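# Chapter 6: What the Weight on the Box Leaves Out

Pick up any catalog of backpacking gear and you will find a number printed next to every item. The number is usually small, usually in grams, and usually the first thing a buyer looks at. This chapter asks you to stop looking at it for a while.
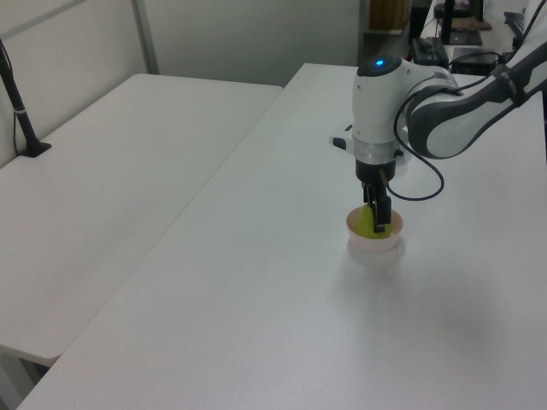
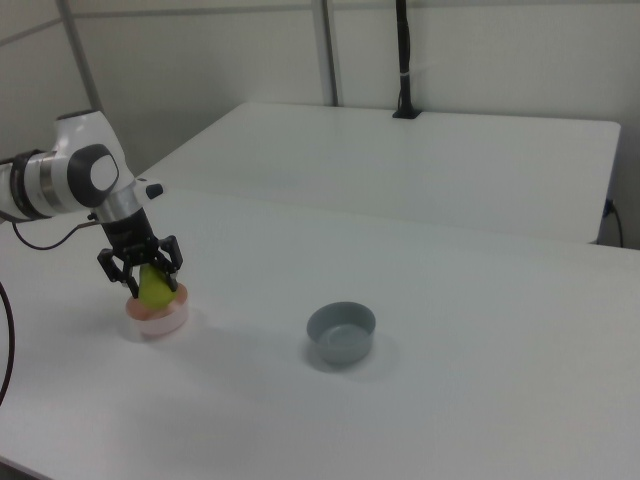 The trouble begins with the word "weight" itself. When a maker lists the weight of a sleeping pad, does that cover the stuff sack? The patch kit? The valve adapter you need in order to fill the thing without blowing into it for ten minutes? Sometimes yes and sometimes no, and the catalog seldom tells you which. A tent may be sold by its "trail weight," a phrase that can leave out the stakes, the guylines and the bag, as though you were going to hold the corners down with your hands.

None of this is cheating in the strict sense. The maker has weighed something, and the scale has given an honest answer. But a number is only as good as your knowledge of what was sitting on the scale, and in the outdoor trade that knowledge is often kept in small print or nowhere at all.

## 6.1 A case to start with

Consider two sleeping pads that will come up again throughout the chapter, the Moden and the Nuva. On the shelf, the Nuva carries a tag that makes it 100 grams lighter. A beginner with money to spend will take the Nuva and feel pleased about it. A beginner with less money will take the Moden and feel a little sorry.

Now put both of them in the hands of somebody who has to sleep on them. The Nuva is narrower, so a broad-shouldered person ends up with both elbows on the ground. It is also thin enough that its owner may well want a second layer of foam under it on stony sites, and that layer goes on the scale too. The Moden needs no such help. By the time both sleepers are equally comfortable, the 100 grams have gone, and the person carrying the Nuva has one more thing strapped to the outside of the pack.

It would be easy to tell this story as a win for the Moden. Be careful. A small person who sleeps flat on her back on pine needles might never need the foam, and for her the tag on the Nuva was telling the truth all along. The lesson is a narrow one: the saving belongs to a certain sleeper on a certain kind of ground, and the tag was printed as if it belonged to everybody.

## 6.2 Where the belief comes from

Walkers have always wanted to carry less, and with good reason. A heavy pack hurts the knees, slows the day and makes a bad step worse. Nobody who has hauled a full winter load up a switchback in May slush needs a textbook to say so.

What deserves a harder look is the jump from "less is better" to "each gram matters." These are different claims. The first is a piece of plain sense about the whole load. The second is a claim about single items, and it is most useful to people who have single items to sell. If you can be talked into believing that your present stove is a burden, you can be sold another one.

Gavin Swanson, who taught a course on trip planning for which much of this book was first written, used to have his students empty their packs on the floor before they were allowed to discuss buying anything. The usual finding was dull. The load was made up of water that could have been picked up farther along, food that came home uneaten, and spare clothing packed out of worry. A lighter spoon would have done nothing for any of them. Swanson did not think his exercise proved much, and he was right to be cautious. His students were beginners, and beginners overpack. A walker who has already cut the food and the clothing has fewer places left to look, and for that walker the spoon may be a fair question.

## 6.3 Claims that come in pairs

Weight rarely travels alone. It tends to be paired with a second claim, and the two are set side by side so that each makes the other look better. A shell is "light and tough." A pack is "light and roomy." You should read the "and" in such lines with suspicion. Thin cloth can be quite strong for its weight and still wear through sooner than thick cloth of the same kind when it is dragged over granite. A roomy pack with a bare-bones frame will hold plenty, but whether you would want to carry it full is another matter.

Take the Munro pack, which we will study in Section 6.5. Its listed volume includes the side pockets and the stretch pocket on the back – places where you would not put a sleeping bag. Its listed weight is for the smallest size with the hip belt removed. Each figure can be defended if you read the notes. Read together, they describe a pack that no one could buy and use, because you cannot have the volume of the one and the weight of the other at the same time.

The Cevano is a better-behaved product. Its tag gives 2 weights, with and without the lid, and says which size was measured. We will use it as a model of what a fair listing looks like, though even there we will find a claim or two about comfort that rest on nothing the reader can check.

## 6.4 What you will need

The work in this chapter calls for a kitchen scale, a notebook and whatever gear you already own. Please do not buy anything for it. If you have no gear, borrow a packed bag from a friend and ask before you open it.

Begin by writing down what you think each item weighs. Then find the maker's figure, if there is one. Only after that should you use the scale. The order matters, since a guess made after you have seen the answer is worth very little. Keep all three columns, including the ones that make you look foolish, and bring them to Section 6.5, where the first job will be to decide which of the gaps are worth caring about.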